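3.2 Collection of demonstrations

Demonstrations for the Jelturano set were gathered at two sites, Irnberg and Gratdale, using the same hand-held grippers and the same written protocol. No robot was present during collection. Each operator carried a gripper with a wrist-level camera, and the pose of the device was recovered afterwards from the video stream and the inertial log. The opening width was read from the fiducial markers on the fingers, which remain in the field of view throughout the stroke. Operators were asked to work at an unhurried pace and to begin every episode with the fingers fully open.

Tasks were drawn from a list of 60 short household activities, each written as a single sentence and given to the operator without further coaching. Object placement was varied between episodes according to a printed card, and the operator was free to choose the approach direction. Figure 2 was recorded at the cabinet station.

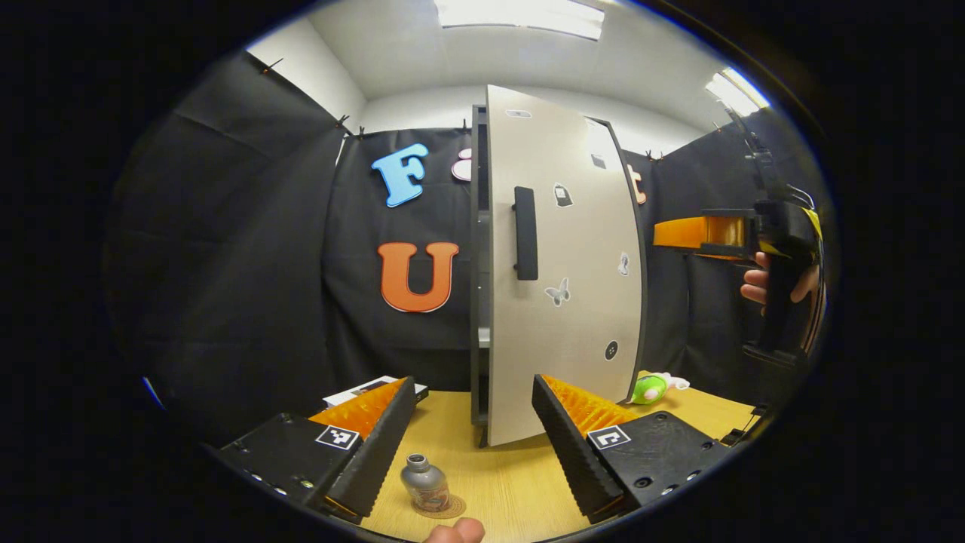

Figure 2. Cabinet station, gripper camera view, with the door open and a small bottle between the fingers.

Articulated furniture posed the principal difficulty in annotation. A door that swings toward the operator may occupy much of the image, and the lens distortion is strongest precisely where a wide, flat surface is nearest. Pose recovery that relies on background features is therefore vulnerable whenever such a surface moves independently of the room. Plain white panels offer few features of their own, and those they do offer can be mistaken for part of the static background. The stickers on the cabinet door, among them a butterfly and a black circle with white dots, give the tracker points that belong to the door, while the coloured foam letters on the curtain behind it supply points that belong to the room. Annotators labelled the two groups separately, and only the second was passed to the localization stage.

A further source of error was the presence of a second device in view. Where two grippers were visible, each stream was processed independently, and the region occupied by the other operator's hand and tool was masked before feature extraction. Masks were drawn on keyframes and propagated automatically, with manual correction where the propagated outline drifted.

In total, 491 episodes were retained for the articulated furniture subset. An episode was excluded if tracking was lost during contact, if the marker on either finger could not be decoded at closure, or if the operator departed from the written instruction. Episodes in which an object was dropped and then recovered were kept and flagged, as the Ibarra baseline was trained both with and without them. For the experiments in Section 4, 80 per cent of the retained episodes were used for training and the remainder were held out by station, so that no cabinet appears in both portions.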